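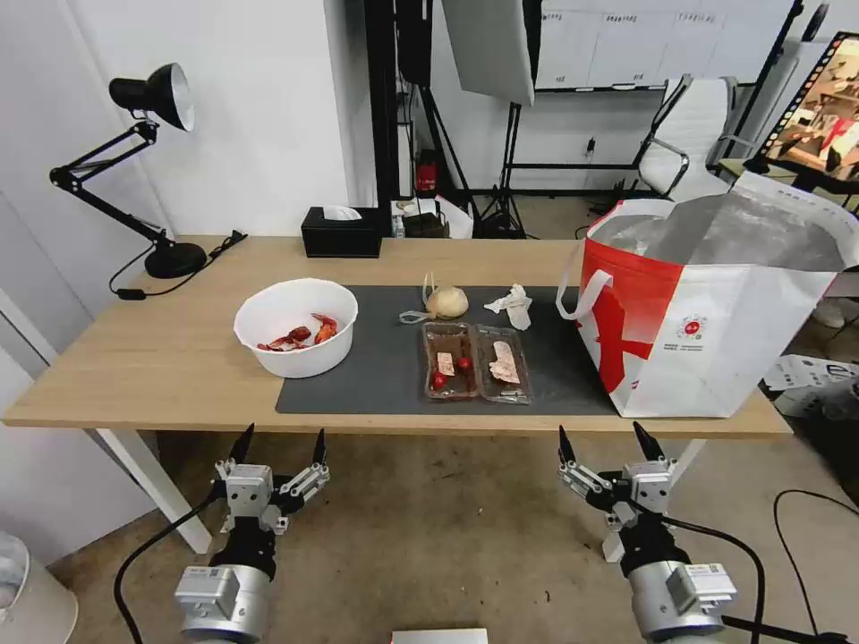
According to Valbona Đorđević, a second chamber is worth having only when it can say no and make the answer stick. Many students of government begin from the opposite view, that an upper house slows down the work of people who were elected to do it. This chapter looks at both positions through the senate of Plarirberg.

Chapter 16
Upper Houses and the Power to Delay

The Plarirberg senate dates from 1638, when landowners around Ledcombe won the right to be heard before any new tax was collected. They could not block a tax. They could hold it up for one season - long enough, in a farming country, to make a ruler bargain.

That power to delay survived when most of the others were taken away. Under the present constitution the senate may return a bill to the lower house once, with written objections. If the lower house passes the bill again, it becomes law. The Georgiev government had three bills returned in a single session and dropped two of them before the second vote.

Why would a government with a safe majority give up a bill it could still pass? Part of the answer is time. A returned bill goes to the back of the calendar, and a session that ends in February leaves little room. Part of it lies inside the governing party, where members who disliked a bill the first time get a second chance to say so.

Section 16.1 begins with the tax dispute and the first senate rolls.

Back to top | Contact | Copyright Hindent. All rights reserved.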